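Taking up hand quilting with stiff fingers - where do I start?
Posted in Crafts and Sewing, February

Hello all. I've inherited my aunt's quilting frame and 5 half-finished tops, and I'd love to finish at least one for my niece in Nelport. I can sew on a button but that's my limit, and my fingers get sore after a quarter of an hour. Which needles should I be buying, and is there a trick to keeping the stitches small? Any advice gratefully received!

Grodar

Phelan
Get a thimble. Size 10 betweens. Don't pull the thread so tight.

Charoen Wattanapong
What a lovely thing to inherit! I started at much the same point as you, with a tin of my mother's pins and very little idea, so please don't be put off by a slow beginning. My first cushion cover took me all winter and I still have it on the landing chair. 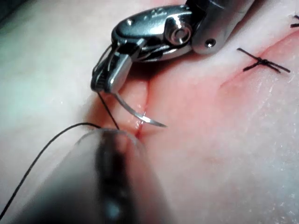
Needles first, then. Quilters mostly use short straight ones called betweens, and the higher the number the smaller the needle, so I'd begin with a 9 and work down when you feel braver. Keep a curved one in the tin as well, for basting the layers together on a table - the same sort of bend you see on a suturing needle, and it comes back up to meet you so you aren't forever scrabbling underneath. Your fingers will thank you for it.

As for small stitches, aim for even ones and let the size look after itself. I do 2 or 3 on the needle before pulling through, and I stop for tea well before my hands start grumbling. Cotton wadding is heavier going than wool, so if your aunt's tops aren't layered up yet, do treat yourself to wool.

Stedus
Agree about the wool wadding. Wash it by itself on a cool wash though, mine went a funny shape.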